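Bread Basket (Table Basket)

A bread basket is a small open container, usually woven, for carrying bread or fruit to the table. I've been keeping up this entry for the Mastavmont kitchen pages for a while now, and I'm still finding things to add!

The earliest ones were willow or straw. These days plenty are plastic weave, made to look like cane, and my favourite colour for them is a good loud yellow. The long shape suits a baguette or a row of rolls, and the sides usually lean out a bit so you can get your hand in -- handy for capsicums and mandarins too, if you use yours for produce like I do.
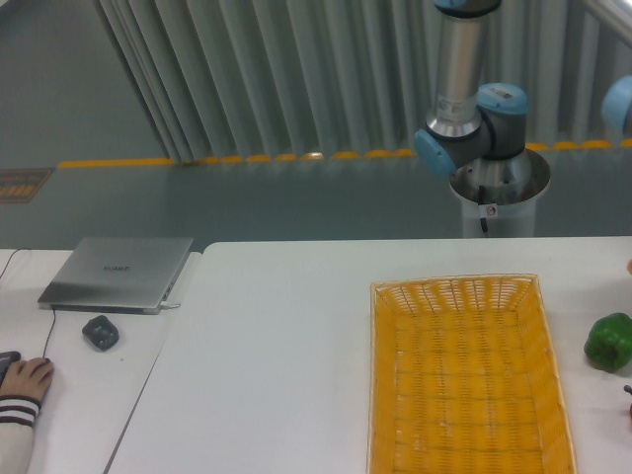

How do you clean a woven plastic basket?
Warm soapy water and an old toothbrush, worked into the little holes, then leave it upside down on the rack to drain.

Willow is fussier. Bouchra Abdelaziz, who taught me to weave, only ever wiped hers with a damp cloth and kept it well away from the heater. A liner helps with crumbs (a clean tea towel is plenty). My own Lerkska basket has had the same blue tea towel in it since August, washed most weeks, and it's holding up beautifully.

See also: Fruit bowl; Colander; Tea towel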